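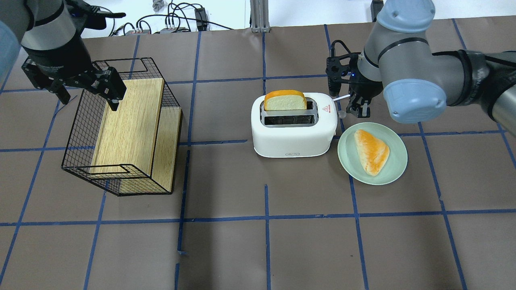
Two-arm toast task. The toaster's white cord runs toward the fingertips of the right gripper.

Cord snag (Girno toast task)

Cord snag, also cord catch or "the Bokley fault", is a failure in two-arm robot work where a gripper closes on, hooks or drags the power cord of an appliance it was not told to touch. The name comes out of the toast task run at Girno, a robot test shop in Bokley. It is used now for other corded items too — kettles, hand mixers, desk lamps. First written up by Frauke Reinholz after the toaster drop of 28 July 2026.

Not to be confused with cable wrap, where the robot's own cables wind around a joint. Separate fault, separate fix.

Background

The toast task is a table-top job for two arms. Bread goes into a two-slot toaster, toast comes out, goes on a plate. Later versions add a pastry or a second piece of bread, plus a rack or basket to one side as clutter. Arms are mounted at the far side of the table, one left and one right, and reach in toward the toaster between them. Table is taped in a grid so items can be put back in the same cells between runs.

Task was drawn up by Detlef Kasten as a grasping exercise. Soft bread, narrow slot, hot metal nearby. The cord did not come into it. In the first task sheet it gets one line: "plug in at rear, keep slack." No length given for the slack and no side of the table.

The control software, Iren, plans a path for each arm around the objects it knows. Known objects are in a list — bread, toaster body, plate, basket, table. Cord was not in the list. To the planner the space over a cord was free space, and so was the space the cord was in.

How the fault happens

Three things have to line up.

Cord leaves the toaster on the same side as the working arm.

Gripper comes down behind or beside the toaster with the fingers part open. Closed fingers tend to push a cord aside. Wide open fingers mostly straddle it and miss. Part open is the bad range, the cord slips up between two fingers and sits there.

Then the fingers close, or the arm lifts. A closing grip is the worse case. The force reading goes up as it would on any thin object and Iren takes this for a good grasp. The arm moves off as planned and the toaster follows when the slack runs out.

A thin cord makes it harder to spot. A white cord, harder again on pale floors, though against a brown table it shows up well enough to a person. Rieger's notes make a point of this: operators could see the cord fine in nearly every logged case. They were watching the bread.

The Bokley incident

The run was a plain one. Right arm was to move from behind the toaster to the rear slot and lift out the slice. Wissam Twal was operating, Volker Rieger on the stop button.

According to the report the right gripper paused beside the toaster for a re-plan. Fingers drifted toward closed during the pause, a known habit of that hand when left without a command. They caught the cord a short way from the toaster body. When the re-plan finished the arm went up and back, and the toaster slid to the back edge of the table, tipped, went over. It was plugged in and the heating cycle was on.

Rieger hit the stop. Both arms froze, which is what the stop is meant to do. But frozen meant the right gripper kept its hold on the cord, so the toaster hung off the table by it, still powered, elements glowing. Bench stop cut motion only. Appliance power was on another strip on the floor with no link to the stop circuit. Twal went around the table and pulled the plug by hand. The report puts it at 30 seconds from stop to plug out.

No one was hurt. Table edge was scorched. The cord jacket was pinched flat in one place and the toaster was scrapped.

Investigation

Reinholz ran the review, with Till Brandes going through the logs. Brandes replayed the stored runs of the toast task, 2000 of them, and marked every one where right hand force rose with no known object inside the grip. Most were harmless — basket wire brushed in passing, a crust, the plate rim. A smaller group were cord contacts that had let go on their own and were filed as good runs, since the toast got to the plate.

This last part drew the most comment. The task was scored on the end state only. A run which tugged the cord and shifted the toaster a little still passed. So the fault had been showing for a good while before the drop and the scoring hid it.

The review listed these causes:

Cord missing from the object list in Iren.
Finger drift during a re-plan pause.
Cord side not fixed in the task sheet.
Appliance power not tied to the stop button.
Pass/fail score blind to side contacts.

Reinholz ranked the fourth as the serious one. Snags would happen again whatever was done to the planner, in her view, and a stop that leaves a heater on should not be called a stop. Kasten disagreed in part and a note from him is attached to the report. His position: the drift was a hand fault, known and left alone, and fixing it would have prevented the drop. Both items were fixed in the end so the argument went no further.

Changes made

Power. The appliance strip now runs through a relay on the stop circuit. Press stop, motion and appliance power both go. Power does not come back on reset, it has to be switched on again at the strip, standing up and looking at the table.

Hand. Fingers hold their last commanded position through a pause. If position can't be held, the hand opens fully.

Cord. Routed to the rear and taped down at the table edge where the task allows. Tape alone was not accepted as a fix. Twal showed that a taped cord still leaves a loop next to the appliance body, and the loop is where fingers go in. A short cord guard was tried and dropped, it got in the way of reaching the rear slot.

Planner. A keep-out zone was added around the cord exit, in whatever position the toaster is placed. The zone does not follow the cord itself. Attempts to track the cord by camera were started by Brandes and gave mixed results, the main trouble being that the gripper blocks the view at just the moment it matters.

Scoring. Any toaster movement outside its start cell fails the run. Any force rise with no object listed gets flagged for a person to look at.

Release after a snag

The steps used at Girno, from the current bench sheet:

Stop. Leave the arms where they are.
Check that appliance power is off. Then unplug.
Do not pull on the cord to free it. Pulling seats it deeper between the fingers.
Support the appliance if it's off the table or near the edge.
Open the hand from the console, with one person at the appliance and one at the console.
Let hot parts cool before moving anything.
Look along the full cord for flat spots or cuts. Damaged cord, throw the appliance out. No tape repairs.

The sheet asks for 2 people during release. Earlier version said one. An appliance can fall when the hand opens and the person at the console can't reach it.

Limits of the fixes

Keep-out zones cost reach. With the zone on, the right arm can no longer come down close behind the toaster on the cord side, and some bread placements have to be handed to the left arm. Slower. Kasten's group measured more dropped slices after the change, mostly at the handover, though these are counted as ordinary misses and not a safety matter.

The relay has its own problem. Appliances with a clock or a saved setting lose it at each stop. A kettle or toaster with a plain lever doesn't care.

Cordless stand-ins have been proposed more than once, that is a toaster shell with nothing plugged in. Used for early trials. Reinholz argued against it for final tests, on the grounds that real kitchens have cords and a system tested without one has not been tested for this fault at all.

Similar cases

Xaba, a shop working with single arm cells, reported a kettle pulled over by its cord in May. Water was cold. Their stop did cut appliance power, and the report is short for that reason. The snag itself was much the same, part open fingers coming down at the side where the cord leaves. Xaba's fix was a base with the cord going down through a hole in the table, which does away with the loop completly but needs a hole for every layout.

Cord contacts have also been noted with lamps. Light base, so the lamp moves early and the tug is easy to see. Heavier appliances are the worse ones in this respect, they stay put until the slack is gone and then go all at once.

Terms

Snag: cord held between fingers or hooked by one finger.
Brush: contact without hold. Logged, not stopped.
Drag: appliance moves as a result of a snag.
Drop: appliance leaves the table.
Dead stop: stop that cuts both motion and appliance power. Bokley usage, elsewhere it can mean soemthing different.

See also

Cable wrap
Finger drift
Keep-out zone
Two-arm handover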